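Did Fairweather go too far on the Stivolach podcast?
Forum > Comedy and Late Night > General talk 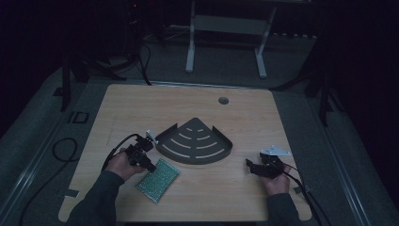
Corner shelf and a green circuit board on the table.

rosaire_h
Posted 7:40 pm
Good evening to all. I listened to the new episode of Stivolach, the one where Fairweather is the guest for the whole show. For 17 minutes he speaks about award shows, and then he says that comedians who apologize should give back the money from the tickets. I like him for many years, but this part I did not enjoy. It was more a speech than comedy. What do you think?

Jomelberg
Posted 7:58 pm
I think you must listen to it again. He was talking about one person, Paver, who apologized on television and then made a whole special about the apology. The ticket line was aimed at him. It is clear if you heard the episode from September.

rosaire_h
Posted 8:06 pm
I did not hear the September one. But if a joke needs another episode to be understood, then it is a weak joke in my opinion.

darlene.s
Posted 8:15 pm
I agree with Rosaire. My husband and I saw Fairweather live in a small theater, 284 seats, almost full. He did the award show material there too and it was very funny, because he did all the voices. On the podcast he only complains. The host laughs at everything, and this does not help him.

Jomelberg
Posted 8:21 pm
The host always laughs, Darlene. He laughed when the guest was reading an ad for mattresses.

ghislain_a
Posted 8:44 pm
I will disagree with both sides a little. The first half is excellent, above all the story about his uncle who drives him to the wrong casino. I have played it three times. The second half is long, yes. But I don't see what is offensive in it. Paver has answered him already and he was polite.

Arlo W.
Posted 9:02 pm
Where did Paver answer? I looked and I found only the old clip.

ghislain_a
Posted 9:10 pm
In his newsletter. He wrote that he paid for that special himself and lost money on it, so there is nothing to give back. I thought it was a good answer.

Arlo W.
Posted 9:13 pm
Thank you. This is funnier than the episode.

Jomelberg
Posted 9:20 pm
He lost money because nine people watched it.

darlene.s
Posted 9:26 pm
That is not nice. I watched it, and the part with his mother on the phone was good.

lemieux_r
Posted 9:51 pm
I am new in this forum, so excuse me if it was already discussed. Is the full episode free, or must I be a member? For me it stops after the casino story.

ghislain_a
Posted 9:55 pm
The full one is for members. The free version comes eight days later, with ads.

lemieux_r
Posted 9:57 pm
Then I have heard only the good half. I will wait for the free one.

rosaire_h
Posted 10:12 pm
I listened to the September episode now, as Jomelberg told me. I understand the ticket line better. I still think that the speech is too long, and he repeats the part about the red carpet two times.

Jomelberg
Posted 10:18 pm
The red carpet part I will not defend.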